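Kirsty Gillies has a spreadsheet she doesn't like showing vendors. It has 183 rows, and the price of the robot is one of them.

"They all want to talk about that row," she says. "Fine. Let's talk about the other 182."

Gillies plans equipment spending at Semple, where a two-armed machine on legs has been under evaluation since June. The idea is that it might one day handle goods at the packing tables. She was against the trial and says so freely, though she signed for it.

"I was told 6 months to something useful. I've heard that before - with the conveyor, with the label system. You add up the spare parts, the training, the floor space you have to tape off, and then you ask what a person with a cart costs."

Did anyone give her a figure for the hands? She laughs. "The hands were quoted separately. You find that on page 2."

Her colleague Demetrius Szabo, who runs the tests, is more patient. He wants another year, and he wants to try two kinds of hand before the company commits to either. "If we buy one kind now, we're guessing," he says. "A gripper is simple to look after. Fingers might do more. I can't tell you yet which one pays."
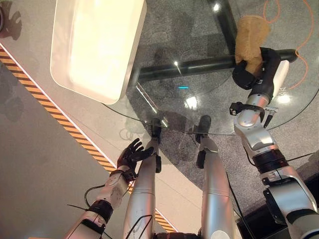

Gillies accepts the point but not the year. Her offer is a lease with a way out, and a service contract that names a response time in hours. Two suppliers declined to put that in writing. A third, Dokel, sent back a draft with the number left blank.

"So I filled it in for them," she says. "We'll see if they sign."

And if they do? She scrolls back up to the top of the sheet. "Then I'll want to know who pays for the batteries."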